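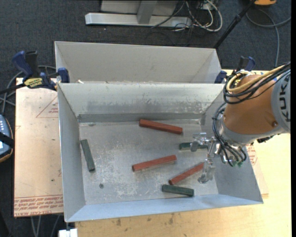
# sallolard-blocks

Layout records for six long blocks, three red and three green, lying in an open sheet-metal bin. There are 100 layouts. Each one says where every block came to rest, which way it pointed, and whether it was touching a wall or another block.

The records were made by hand by Ningsih Entili and Slamet Ginting. Tươi Phùng checked them and wrote the coding rules below. Current release: 12/24/24.

## What's in the folder

```
sallolard-blocks/
 README.md
 layouts.csv
 contacts.csv
 redo.txt
 sheets/
```

- `layouts.csv` is the main table, one row per block per layout.
- `contacts.csv` has one row for each pair of blocks that touch.
- `redo.txt` lists the layouts that were coded a second time, with the old values kept.
- `sheets/` holds scans of the pencil sheets. Some are faint. If a sheet and the table disagree, go with the table, except for the layouts in `redo.txt`, where you should read both.

## The blocks

The red is a brick red and the green is dark. In poor light the green goes nearly black, so please don't use a screen photo to match paint or tape to it.

Blocks of the same color are treated as interchangeable. They carry no numbers in the table, and the order of rows within a layout means nothing. We tried putting pencil marks on the ends in August, but the marks rubbed off, and the numbers from those sheets were dropped.

## The bin

The walls slope, so the floor is smaller than the opening at the top. All positions refer to the floor. A block with one end resting up on a slope gets `raised = 1`, and its position is taken from the end that is on the floor.

The floor is grey and well scratched. The scratches and scuffs are not landmarks. Sugeng used a few of them as reference points on the early sheets and those layouts had to be coded again. Use the walls.

There is also a small dark round spot in the lower left part of the floor. It can be used to check that a sheet is the right way up, and for nothing else. It is not a block and it does not count as a contact.

## How a layout was made

1. Set the bin on the table with the near wall toward you.
2. Put all six blocks in a cardboard box and close the flaps.
3. Turn the box over 2 times and empty it into the middle of the bin.
4. Wait until everything has stopped.
5. If a block has landed outside the bin, collect all of them and start again.
6. Draw the layout on a sheet before touching anything.
7. Fill in the contact boxes at the bottom of the sheet.

Don't nudge blocks apart to see whether they touch. Look from the side. If you still can't tell, write `u`.

## Columns in layouts.csv

| Column | Values | Notes |
|---|---|---|
| `layout` | 1 to 100 | matches the sheet number |
| `color` | `red`, `green` | |
| `zone` | `far`, `mid`, `near` | distance from the near wall |
| `side` | `left`, `center`, `right` | |
| `slant` | `flat`, `up_r`, `up_l`, `steep` | see below |
| `wall` | `none`, `far`, `near`, `left`, `right` | wall touched, if any |
| `raised` | 0, 1 | one end on a slope |
| `coder` | `NE`, `SG` | |

### Slant

Slant is read off the sheet with the far wall at the top.

- `flat`: the long side runs left to right, or close to it.
- `up_r`: the right end is higher on the sheet than the left.
- `up_l`: the left end is higher.
- `steep`: the long side runs mostly up and down, whichever way the top leans.

The line between `up_r` and `steep` is where the coders disagreed most. The rule is to compare the width and height of the block as drawn. Taller than wide is `steep`. A block that comes out even is coded `steep` too.

A few rows, to show the format:

```
layout,color,zone,side,slant,wall,raised,coder
14,red,far,center,up_l,none,0,NE
14,red,mid,center,up_r,none,0,NE
14,green,mid,left,steep,left,0,NE
14,green,near,right,flat,none,0,NE
```

## Contacts

`contacts.csv` gives the layout, the two colors, and the kind of contact: `end`, `side`, `cross`, or `u`. A `cross` is one block lying on top of another. Blocks that overlap on a sheet are not always crossed, as the pencil lines are thick.

In 29 of the layouts, no two blocks touch at all. Those layouts have no rows in `contacts.csv`. They are not missing.

## Known problems

- Layouts were emptied into the bin by hand, and both coders are right-handed. We have not looked at whether the right side of the floor fills up more often. If you want an even spread, check `side` first.
- `zone` is coarse. A block that lies across two zones goes in the one holding its middle.
- The early sheets don't have a box for `raised`. It was filled in later from notes in the margin, and a blank margin was entered as 0.
- One sheet has a coffee ring over the near left corner. The block under it was readable.

## Using the table

Anything that opens a CSV will do. Count rows per layout after loading. You should get six every time, and if you don't, the file has probably been sorted or cut somewhere along the way. Colors are lower case with no spaces.

Please don't average `slant` as if it were a number. An earlier version stored it as 1 to 4, and Priit Ozoliņš made a chart from it that had to be taken down.

## Storing the set

Blocks go back in the cardboard box, and the box goes on the shelf under the table. The bin is stored upside down so it doesn't collect dust. Wipe the floor with a dry cloth only. Scouring pads add scratches and leave grit in the corners.

## Changes

- Current: slant changed to words, contacts moved to their own file, `redo.txt` added.
- Previous: first shared copy, with slant as numbers. Please delete it if you still have it.

## Corrections

Send the layout number, the row as it stands, and the row as you think it should be. Ningsih handles `layouts.csv` and Slamet handles `contacts.csv`.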